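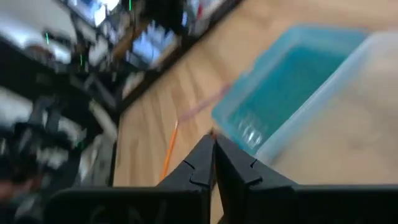
Wrist view, fingers closed, orange stick on the floor to the left, bins to the right.

1/ We rewrote our floor rules for wrist-camera work in September. Posting the short version for anyone running a similar setup.

2/ Fingers stay closed during any move between positions. Open only once the arm has stopped over the item.

3/ Blurred views don't count for a grasp decision. If the wood grain is streaked, wait and look again. Green shelf lights pulled into lines mean the same thing.

4/ Bins go side by side on the floor, rims clear. Translucent ones are allowed, but teach the rim height by hand. Our depth readings go bad on clear plastic.

5/ Thin items are logged one at a time. Pencils, rods, anything under 3 mm goes on the slow list.

6/ Şükran Işık reviewed 872 runs at the Dakley site before we settled on this. 136 had a finger touching a bin rim. Most of those were on a travel move with the fingers open.

7/ Shelving is out of bounds for the arm. Keep-out line is 700 mm from the shelf edge.

8/ Full checklist is in the Trulonier handbook, section on floor picking. Corrections welcome.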